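Kitchen Notes, 2 November 2023

Quick one this week, I'm writing between the dentist and the school run so forgive the mess. Main thing is the swap supper, then the bread list, then the usual begging for jars. Boards and oiling at the very bottom for those who asked.

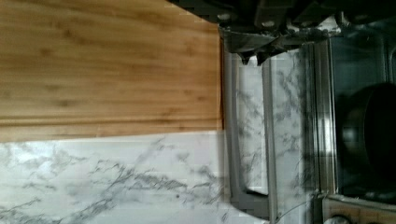
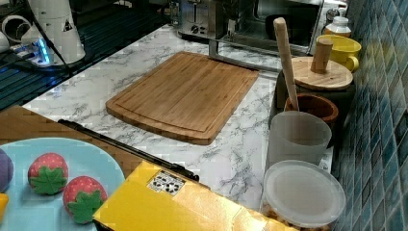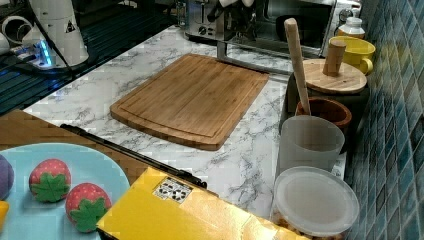
Bamboo board on the marble-look counter.

SWAP SUPPER
It's on. Saturday after next, doors at 5, upstairs room at the Guvwood hall (side entrance, the front one sticks). Same deal as July - bring one dish that feeds six, take home whatever you like from what's left. Please label it. In July we had two identical lentil things and one of them had walnuts in it, and I do not want to go through that again.

Nayara Holanda is running the hot table. If your dish needs an oven tell her by Wednesday, there is one oven and it fits two trays, three if they're small. Slow cookers fine but bring your own extension cord. No candles, hall rule.

Price is still 2 dollars at the door, kids free. Last time we took in 147 and the room cost us most of that. So if you have a spare five, put it in the tin.

Still need: someone on coats, someone to do the urn, anyone with folding chairs. We have 33 chairs and more people than that signed up already.

BREAD LIST
Mendonça bakery is doing the Friday order again. Dark rye, the plain white, and the seeded one everybody fought over. No cornbread till after Thanksgiving, they've lost their Saturday guy and are short on hands. Orders to me by text before noon Wednesday. NOT email. I missed four email orders last time and felt terrible about it.

Pick-up moved! Was the library steps, now the back lot behind Jestard Hardware, 4 to 5. Look for my green car. If you're late I leave your loaf with the guy at the key-cutting counter and he goes home at 6.

Someone asked about slicing. They'll slice it if you ask but it goes stale quicker, I'd cut it at home. Freeze half the day you get it. Two-day-old rye makes the best toast there is, fight me.

SOUP WEATHER
Ademir Conceição sent in his squash soup and I've made it twice now. Short version, he writes long:

One big butternut, halved, roasted cut side down till it slumps, 50 min at 400. Meanwhile two onions in butter, low, lid on, longer than you think. Scoop the squash in, cover with stock, a thumb of ginger, pinch of cayenne. Simmer 15, blend, then a squeeze of lime. He says orange is also good. I say lime.

Don't peel the squash raw. I did that for years and have a scar to show for it. And save the seeds - rinse, dry on a towel, salt, slow oven. My son ate the whole tray before dinner.

Freezes well without the cream. With cream it goes grainy, at least mine did.

JARS
Running low. Need pint size with lids that acutally fit, no pickle smell please (baking soda overnight, then sun on the windowsill). Drop them in the crate on my porch. The apple butter day used every one I had, 323 jars over the whole season, which is a record for us and also why my back hurts. If you still have jars from last year sitting empty in your basement, you know who you are.

Apple butter itself is all gone. There may be a few pear left, ask Nayara.

BOARDS
Three people wrote in after the last issue so. Food-grade mineral oil, the drugstore kind is fine. Not olive, it goes rancid and your onions will taste of it. Wash the board, stand it on edge, give it a full day to dry. Then oil on a rag, all over, both sides and the ends. Leave overnight, wipe off what's left. Once a month if you cook a lot, less if you dont.

For smells, coarse salt and half a lemon. Never the dishwasher, never left soaking in the sink. Bamboo too, it splits same as anything else. If yours is already fuzzy, fine sandpaper, light hand, then oil.

LAST BITS
The Drondance evening clashed with swap supper so they've kindly moved theirs back a week, go along if you like accordions. Found after the July picnic and still here: one blue lunch bag, a pie plate, a kid's sandal (left). Next issue when I get to it, probably before the holidays. Send recipies. Short ones.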